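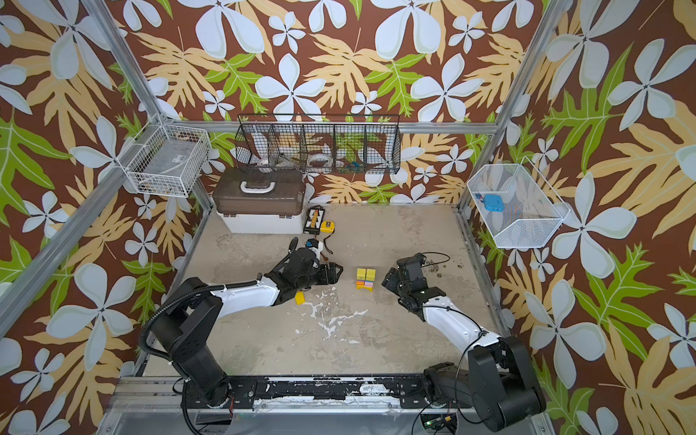

The wallpaper was the first lie, in Benedicta Amegashie's opinion. Big pale flowers, lime leaves, a brown like melted cooking chocolate. You didn't put that on three walls unless you wanted people looking at the walls.

"It's original," said Khattak.

"Original to what?"

He checked his phone. The rent was 1,075 a month, he said, and that included water. She had asked him about the wallpaper.

She looked at the floor instead. Grey, scuffed, with a splash of white paint that had run out in thin little branches and been left to set. Whoever had papered the room had owned a straight edge and plenty of patience. Whoever had painted in it had owned neither. She doubted they were the same person, and she doubted the story in the listing, which had a retired botanist from Aststead living here very happily until September.

"Did the botanist spill that?"

"Which botanist?"

"The one in your ad."

"Ah," said Khattak. "My colleague writes those."

She ran her thumb over a golden leaf, hunting for the seam. It was a good seam. That annoyed her. Her mother had hung paper in the Odden house for thirty years and never once matched a flower across a join — not even in the front room, where visitors sat.

"I could do you 109 off the first month," he said.

"Why would you?"

He had no answer ready. She got down on one knee and started picking at the paint with her key.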